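Vendura brings its folding tables home to Brarnport

After almost two years of fiddling and fussing, Vendura is delighted to launch the Magnusson, a folding table for families who eat, craft and watch the footy in the one room. There are 19 finishes to choose from, and we love every one of them – the marble-look tops most of all!

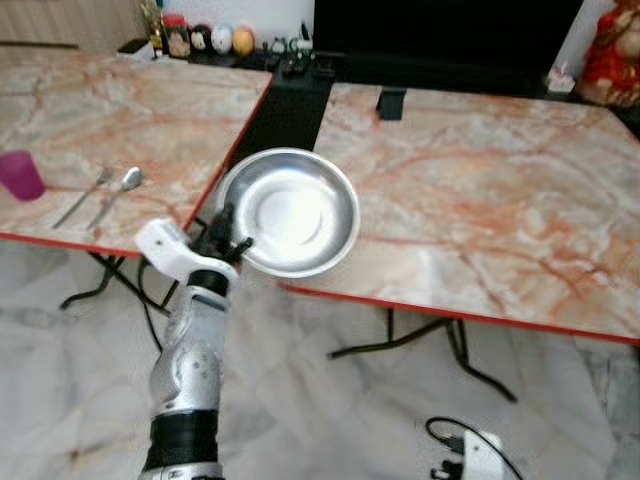 Set up two side by side for a big Sunday-style lunch, pile on the bowls, cups and cutlery, then fold the legs away once the washing-up is done. Each table holds 60 kilograms and wipes clean with a damp cloth.

The Magnusson is in store at Brarnport from November, with our neighbours at Govent taking orders too – do drop in and say hello.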